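Unit 2: Kitchen tips and how far to trust them
Instructor: Zahira Wijaya

Last week we read a stack of food tips from the web and sorted them by how sure they sounded. Today we sort them by what they rest on. Expect the two piles to look very different.

Start with the claim in your reading packet, from the Vurcombe household newsletter: storing bananas apart from other fruit "doubles their life." Bananas do give off ethylene, a gas that speeds ripening in some other fruits. That part is sound. But doubles compared with what? In what room, starting from how green a banana? The newsletter doesn't say. Somebody had a fact about ethylene and a nice round number, and glued them together.

Terms you need:

Mechanism – the reason a tip might work. A good mechanism makes a tip worth testing. It does not tell you how big the effect is.

Baseline – what happens if you do nothing. Most tips skip it.

Outcome – what was measured. "Stays fresh" is a feeling until someone says what they looked at.
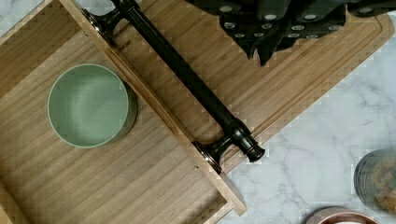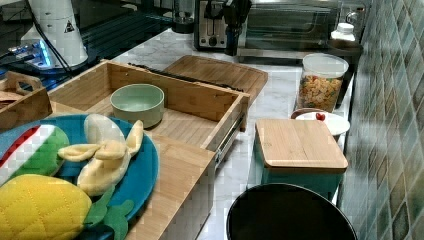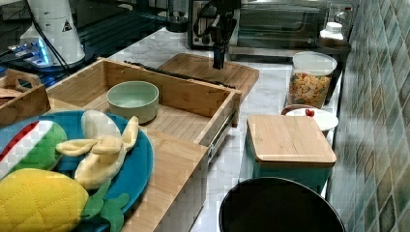

Countertops in the second and third pictures.

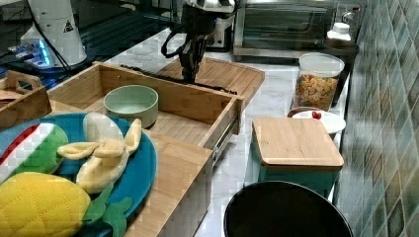 Second case: the Gokau survey. It reports that of 932 people asked, 137 said they wash berries in vinegar and water. Fine. The article built on it then says vinegar washing is "catching on." One survey, taken once, can't show a trend. You would need the same question asked again later, of the same sort of people. Note also that the survey asks what people say they do. I say I floss.

Does vinegar help? It may cut down mold on the surface, and plain running water removes a fair amount of dirt too. If a writer tests vinegar against nothing at all, ask where the plain water batch went.

Third case, short: "Never refrigerate tomatoes." The cold can dull the flavor, especially if the tomato isn't ripe yet. A fully ripe one that you won't eat for days may still be better off in the refrigerator than going soft in a bowl. Be suspicious of "never" in any sentence about produce.

Petronella Khumalo's guest talk in June covered the flavor side of this and her notes are still on the course page. I disagree with her on blind tastings with only a few tasters. She finds them useful, I think they mostly tell you who talks loudest.

For next time: pick one tip and write two paragraphs. Give the mechanism, then the baseline the author used, or say that there wasn't one. Don't pick the banana one.

Related handouts
Reading a label: the Kwok cracker box
Sell-by, use-by, best-by
Jondo and the "superfruit" ads
Unit 1: Who wrote this tip?

Questions: see the instructor after class | Back to top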